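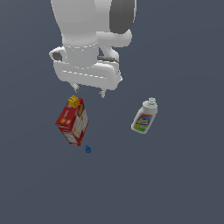

**Futham Community Forum > Local News > Council and Policing**

**Thread: Dispersal order on the Drenddale march**

---

**marlpit_lane**

Did anyone else get caught up in the dispersal order after the Drenddale march? I was on the bridge end of Corn Street at 4.15 when an officer told a group of us we had to leave the town centre and stay out until the next morning. I had my shopping with me. I asked for it in writing and was handed a slip with the area drawn on a map so small that I couldn't tell which side of the road counted.

I'm not against the police doing their job. The march itself was fine from what I saw and the people on it were mostly families from the estate. I'd like to know who signed the order off and what it was based on.

---

**Tonbridge_Ted**

It was based on the lot who sat down across the junction and wouldn't shift. Buses were stuck behind them. My wife was on the 4 o'clock and had to walk the rest of the way with a bad hip. You can have a march without blocking the road.

---

**marlpit_lane**

The sit-down was at the other end of town by the roundabout. I never went near it. The order covered everything from the station to the river.

---

**quillfeather**

For anyone who wasn't following: the march was against the council selling the Drenddale playing field to Szabo for housing. It started at the field, went down Station Road and finished outside the council offices with speeches. The route had been agreed with the police weeks before. The sit-down wasn't part of it and the organisers said so over the loudspeaker more than once.

I was a steward. We had 400 on the march at the start by our clicker, more by the end. The police statement says 100. I don't know how they got to that.

---

**Tonbridge_Ted**

And the Save Our Field page says 1000. So everyone picks the number they like.

---

**quillfeather**

I can't speak for whoever runs the page. I'm telling you what was on the clicker when we left the field. We stopped using it once we were on Station Road as people kept joining from the side streets and we were needed at the crossings.

---

**dunnock**

I live above the shops opposite the council offices and watched most of it from the window. The speeches were over by half past three. People were rolling up banners and going home. The vans came after that, and I thought it was odd, as by then it was quieter than market day.

Two people were arrested as far as I could see. One was shouting at an officer. The other I didn't see the start of, so I won't guess.

---

**bus_pass_bandit**

The police website says 2 arrests, one for obstructing the highway and one for a public order offence. Both released on bail. It doesn't say where either of them took place.

---

**Hetty1**

My nephew was near the one by the offices. He says the lad was asking for his bike back after it had been moved off the railings. Swearing, yes. I don't think he hit anyone or threatened to.

---

**Tonbridge_Ted**

With respect that's your nephew's side. Officers get sworn at all day and they don't arrest everyone for it. There'll be more to it.

---

**Hetty1**

There may be. I've said what I was told and who told me.

---

**old_signalman**

On the question of who signs it off. A dispersal order has to be authorised by an inspector or above, in writing, with the grounds and the area and the time it runs. The constable on the street then decides who to direct away. They're supposed to have a reason for each person, and being inside the area isn't enough on its own.

marlpit_lane, keep the slip. If it has a reference on it, write to the force and ask for a copy of the authorisation. They can black bits out but they should send you something. Ask as well what reason was recorded for directing you.

---

**marlpit_lane**

Thank you, that's useful. There is a reference, in biro, and I can read most of it. I'll write this week.

---

**gravelpath**

Can I ask a different question? Why were there private security people in the council doorway? They had Situra on their jackets. I went to use the public toilet inside and was told the building was closed, but the library part is meant to be open till five.

---

**bus_pass_bandit**

Situra have had the contract for the council offices since last September. They're usually just on the desk.

---

**dunnock**

They were out on the pavement at one point, telling people where to stand. I'd like to know what powers they think they've got out there. The steps are council property but the pavement is the highway.

---

**old_signalman**

None beyond yours or mine on the highway. They can ask.

---

**Tonbridge_Ted**

They were asking people not to block a fire exit. I was there by then, collecting the wife. It was perfectly polite. I do think some on here want it to be worse than it was.

---

**quillfeather**

I'll agree with Ted on that one, the Situra staff were fine with us. One of them helped carry the speaker down. My complaint is the order, and the size of it. We told people it was a safe and lawful march and then pensioners were being sent out of town with a slip of paper. That makes it very hard to ask them to come again.

---

**Tonbridge_Ted**

I don't agree about the field, we need the houses. But I'll grant you the area was too big if it took in the river. The trouble was all at the roundabout.

---

**gravelpath**

Whether we need houses is on the other thread, it's up to almost 400 replies and I'm not starting on it here.

---

**Futham_Mod2**

Leave the field itself to the planning thread, please. Also a reminder not to name either of the people arrested or post anything that identifies them. I've removed two posts.

---

**Hetty1**

Was one of them mine? I didn't give his name.

---

**Futham_Mod2**

No, yours is fine.

---

**marlpit_lane**

Letter sent by email and by post. The automatic reply says twenty working days. I've also copied in our ward councillor and asked whether the council was told about the order beforehand.

---

**bus_pass_bandit**

Put the answer up when you get it, even if it's mostly black ink. I was turned back at the station end and I've still got my slip somewhere.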